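Place betting

Place betting is a form of wager in which the bettor backs a competitor to finish in one of several leading positions, and does not need that competitor to win. It is used mainly in horse racing and greyhound racing, and in a modified form in golf, cycling and motor sport. The number of positions that count, known as the places, is set by the size of the field and by the rules of the operator taking the bet.

A place bet may be made alone or as one half of an each-way bet. Each-way betting is treated by most bookmakers as two separate wagers of equal size, one on the win and one on the place, so a stake of 2 pounds each way costs 4 pounds in total.

Terms

The place terms state how many positions are paid and what fraction of the win odds is applied. Common fractions are one quarter and one fifth. In small fields the operator may pay only the first two positions, and in very small fields place betting is normally withdrawn. Large handicap races attract more generous terms, with four or more positions paid.

Terms are fixed when the bet is struck, but the number of places can change if runners are withdrawn before the start. Operators differ on this point. Some pay on the number of runners that come under starter's orders, while others honour the terms first advertised. The rule in force is printed in the operator's conditions.

Calculation

The return on a place bet at fixed odds is found by multiplying the win odds by the place fraction, applying the result to the stake, and adding the stake. A place stake of 2 pounds on a runner at odds of 12 to 1, with one quarter the odds, gives place odds of 3 to 1. The profit is 6 pounds and the full return is 8 pounds. If the bet was made each way and the runner finished second, the win half is lost, leaving a net profit of 4 pounds.

Where two or more runners tie for the last paid position, the dead-heat rule applies. For a two-way tie the stake is divided by two, one half is settled at full place odds and the other half is lost. Commission and rounding are applied after this step where they are charged.
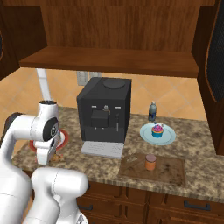

Simulated view of a robotic arm at a kitchen counter.

Pool place betting

In pool betting, also called pari-mutuel betting, no odds are agreed in advance. All place stakes on a race go into one pool, a deduction is made by the operator, and the remainder is shared among holders of winning tickets. The usual method returns the winning stakes first, then divides the surplus equally between the placed runners. Each share is then split among the tickets on that runner. A heavily backed runner can therefore pay very little more than the stake, and many pools set a minimum dividend.

The pool method gives different results from fixed odds in races with a strong favourite. If the favourite is unplaced, the money staked on it is added to the surplus and the dividends on the other runners rise, sometimes above what one quarter of the win odds would have paid.

The Naklow system

The Naklow system is a staking plan applied to place betting at the Billerside greyhound track. It was set out by Fongchan Yensuk in a privately printed booklet and later revised by Ismail Berrada. The bettor begins with a bank of 500 units and divides the season into blocks of 26 races. The stake is held level within a block and is raised or lowered only at the end of it, according to the size of the bank at that point.

Berrada's revision dropped the original instruction to double the stake after a losing block. He argued that the doubling step exposed the bank to ruin without altering the expected return, as the operator's margin applies to each unit staked whatever the order of the bets. The same objection is made to progressive staking plans in general – the plan changes the spread of results but leaves the average loss per unit untouched.

Related bets

A show bet, offered in North America, pays on the first three positions, while the word place in that region refers to the first two only. A top-five or top-ten bet in golf works on the same principle, although it is normally priced directly and not as a fraction of the win odds. The Phromma place, a local pool bet, requires the bettor to name both placed runners in a two-place race, in either order, and is closer in structure to a quinella.

See also

Dead heat
Each-way double
Overround
Quinella
Starting price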